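Cuadernos de Osdale > Cacharros y automatismos > ¿Friegan ya?

Tiempo de lectura: 3 minutos

Llevo desde febrero dándole vueltas a la misma pregunta, la que me hace mi madre cada vez que le cuento en qué ando metida: ¿y eso cuándo me va a recoger la mesa? Lo dice medio en broma, pero es la mejor pregunta que me han hecho sobre robots. Las volteretas le dan igual. Ella quiere que alguien quite los platos después de comer, y yo también (sobre todo los domingos de paella, que aquello parece un campo de batalla).

Así que este mes me he puesto en serio con los platos. He leído lo que he podido, he visto horas y horas de brazos moviéndose despacito y he acabado discutiendo con medio mundo. Lo primero que descubres es que un plato es un objeto traicionero. Apoyado en la mesa casi no ofrece por dónde cogerlo. Nosotros metemos la uña, o lo arrastramos hasta el borde, o lo inclinamos un poco con el pulgar sin pensarlo siquiera. Una pinza de dos dedos tiene que apañárselas con dos puntas rígidas y un canto finísimo, y si encima el plato es translúcido, la cámara ve la mesa a través de él y a saber dónde cree que acaba el plástico.
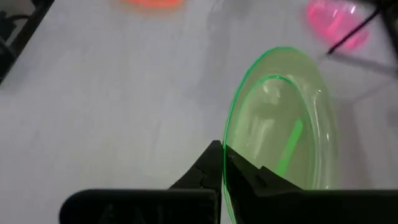 El canto del plato verde, bien pillado entre los dos dedos.

¡A mí esto me parece precioso! Ya sé que es un plato de plástico. Pero fijaos en lo justo que queda el agarre, y en que lleva algo encima, esa tira verde chillón. Si la tarea es llevarlo a otro sitio sin que se caiga nada, la inclinación importa muchísimo, y ahí es donde una persona corrige con la muñeca veinte veces sin enterarse.

En casa hice la prueba tonta: recoger la mesa con dos pinzas de cocina, una en cada mano, sin tocar nada con los dedos. Tardé 14 minutos en algo que normalmente hago en 3. Se me cayó un tenedor detrás del radiador y todavía sigue ahí. Lo recomiendo mucho, se le coge un respeto enorme a la máquina. Y eso que yo ya sabía lo que era una mesa, un tenedor y un radiador.

Lo segundo que descubres es que recoger son en realidad muchas tareas pegadas. Elegir por cuál empiezas. Decidir si el cubierto viaja con el plato o aparte. Dejar sitio para el siguiente. Con dos brazos hay además que repartirse el trabajo y no darse codazos — que en mi cocina tampoco lo tenemos resuelto, dicho sea de paso.

Para ensayar todo eso me gusta mucho una mesa como la de la segunda foto: platos de colores, varios con su cubierto encima, y una repisita de madera al fondo donde ya hay uno verde. Es una cocina reducida a lo mínimo, y aun así hay decisiones por todas partes. Mi postura, por si alguien la quiere por escrito: en taller, con piezas que llegan siempre igual, la cosa está mucho más madura de lo que se cree la gente. En una casa todavía no, pero el salto de estos años me tiene entusiasmada, y no pienso disimularlo.

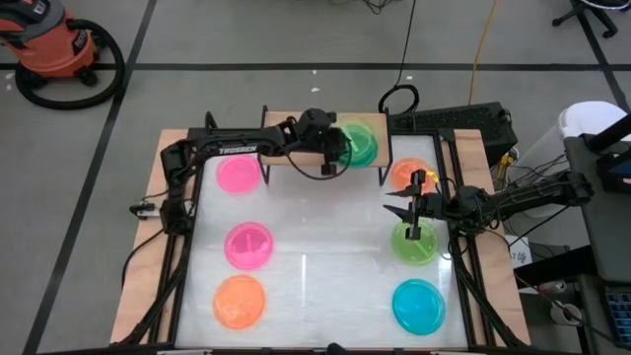

Tanveer Orakzai me escribió que soy demasiado optimista, que un plato limpio y uno con salsa son dos problemas distintos y que hasta que no vea a un brazo pelearse con un resto de lentejas pegado no piensa cambiar de opinión. Añadía que a él le basta con que la máquina sepa parar a tiempo y avisar cuando no puede con algo.

Pues mira, en lo de parar a tiempo le doy toda la razón. Prefiero un robot lento que me deje tres platos en la mesa y me lo diga a uno rápido que me deje la vajilla hecha añicos. Lo de las lentejas se lo discuto: yo tampoco las despego a la primera, las dejo en remojo y me voy a ver la tele. ¿Por qué no va a poder hacer lo mismo la máquina (menos lo de la tele)?

El próximo día quiero meterme con los vasos, que se apilan fatal y ruedan. Si alguien ha probado lo de las pinzas de cocina, que me cuente el tiempo en los comentarios, y que diga también cuántos cubiertos acabaron en el suelo.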